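Nindero Lab
Data Collection Program: Gear Assembly

1/ The Nindero laboratory is opening its winter round of demonstration recording today, 7 January 2023. This thread sets out what we are recording, how sessions are run, and what will be released to partner groups.

2/ The task is small-parts assembly. A plate with upright pegs is placed on a dark mat, and spur gears are picked up and seated on the pegs by a teleoperated arm. Every motion in the set is driven by a human operator. No scripted paths are used.

3/ The target for this round is 400 accepted episodes. Our earlier round closed with 230, and the policy trained on it handled picking well but was weak at the last stage, when the bore of the gear has to meet the top of the peg.

4/ For that reason, the new protocol gives more weight to the final approach. Operators are asked to slow down above the peg, correct in small steps, and release only when the gear is seated. A missed first attempt is kept in the set as long as the operator recovers and finishes the task.

5/ Recovery episodes carry their own tag. Groups that prefer clean demonstrations only can filter them out. We would advise against doing so for contact-heavy tasks - our own results suffered when we did.

6/ Start positions are changed between episodes. The plate is turned and shifted on the mat, and the loose gears are laid down in new places. Anjani Latuheru has written a short placement guide so that operators do not drift back to the same comfortable layout late in a session.

7/ Each operator records in blocks of 20 episodes, followed by a break. Fatigue shows up in the data as hurried grasps and long pauses, and both are learned by the model as readily as anything else.

8/ Review is separate from recording. Every episode is checked by a person who did not operate the arm that day. The reviewer marks the moment of grasp, the moment of first contact with the peg, and the moment of release. Where two reviewers disagree on a mark, Declan Catterall makes the final decision.

9/ Episodes are rejected in these cases:
the gripper leaves the wrist camera view blocked at the moment of contact
a gear falls off the table
the operator's hand enters the work area
the time stamps of the joint record and the video do not match

10/ Rejected episodes are not deleted. They are stored with the reason for rejection and can be requested in writing. Two groups have already asked for them in order to train failure detectors.

11/ On file layout: each episode holds the wrist video, the joint positions, the gripper opening, and a one-line text instruction. Instructions are written by the operator before the episode begins and are not edited afterward, except for spelling. We have found that varied wording is of more use than uniform wording.

12/ The conversion tool, Skokent, has been updated to read the new tags. Users of the previous version should update before downloading, as the older reader skips tagged episodes without a warning. We regret that this was not caught sooner.

13/ The first part of the set will be released in February, with the remainder to follow once review is complete. Access terms are unchanged from the last round. Questions on the terms should be sent to the program office and not posted in replies.

14/ Recording is now in progress at the gear station, with 3 operators sharing the work in turn. We thank them for their patience with a task that is slow by design.

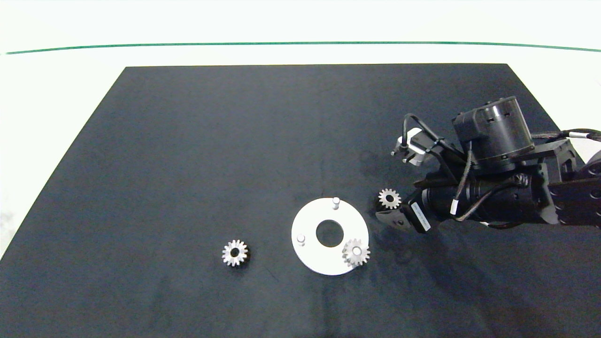
Poppy Pickering: Will the recovery tag say how many attempts were made before the gear was seated, or only that there was more than one? We train on short windows, and for us an episode with one retry is very different from an episode with five. A simple number in the metadata would save us from going back through the video by hand.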